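# Sisay Pantry: where we are after January

Hi Ljubica,

You asked for something a bit less stiff than the last report, so I'm just going to tell you how it's going. The short version is that the bags are going out, the baskets are earning their keep, and I still have opinions about handles.

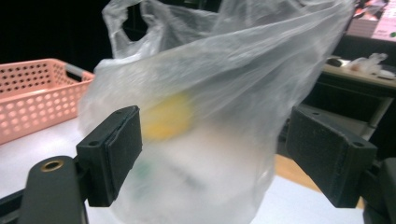 When you approved the first part of the grant, the plan was to pack up to 100 grocery bags a month and hand them over the counter at our place on the Vavura side of the river. We got there in January, a little later than I'd promised you. Getting the food was the easy part (Zokwood has been so generous with fruit and vegetables that I've had to ask them to slow down twice!). The packing was what held us up. We had people reaching over each other, bags falling on their sides, and eggs at the bottom more often than I'd like to admit.

So we changed how the table works. Every packer now has a plastic basket next to them and everything for one bag goes in the basket first. You look at it, you check it against the card, and only then do you move it into the bag. It sounds slow and I argued against it myself, but the mistakes dropped off right away and people stopped asking me what they'd forgotten. The baskets with the round holes are my favorites -- you can rinse them in the sink and onion skins don't collect in the corners. The solid tubs we started with were horrible for that.

About the bags. I know you had questions about this line in the budget. We've stuck with the thin plastic ones with loop handles for now. They're cheap, they squash down to nothing in a drawer, and the milky kind gives people a bit of privacy on the bus home, which two of our regulars told me matters to them a lot. The downside is that they're thin. Anything with a sharp corner goes through the side, so boxed things now get packed flat against each other in the middle with softer stuff around them. We also ask people to carry the heavy ones from underneath, and we double up when there are cans.

I did try paper. Skudelier sent us a sample bundle and they looked lovely lined up on the shelf, but a bag of frozen peas and a bit of rain finished off the first one before it reached the parking lot. I'd like to try their heavier cloth bag in the next round if there's room in the money. People would have to bring them back, and I don't know yet if they will.

On spending: of the $2,000 you set aside for packing supplies, the baskets and the bags are paid for, and so is the second folding table. What's left should carry us through spring if nothing silly happens. I've put the receipts in the shared folder, in the order they came in, which I realize is not the order you like. I'll fix that.

Things still not right:

- The labels. We write the household size on a strip of masking tape and it peels off when the bag's been near anything cold.
- Packing shifts run from 2 until 5 and the last half hour is chaos, with pickups starting before we've cleared the table. I want to move pickups back a little.
- Storage for the baskets. They stack fine but the handles snag on each other and you end up lifting the whole tower to get one out.

What I'd love from you is a yes or no on the cloth bag trial, and your thoughts on whether we can spend a little on proper shelving. I priced a plain metal unit and it's not scary. It would get the food up off the floor along the back wall, and I could finally stop walking around the rice.

Come by and pack a few bags with us if you're out this way. You'd pick it up in ten minutes, and you can tell me what you think of the card system while you're at it -- I've rewritten that card so many times I can't see it anymore.

I'll send the next update once the spring orders are in.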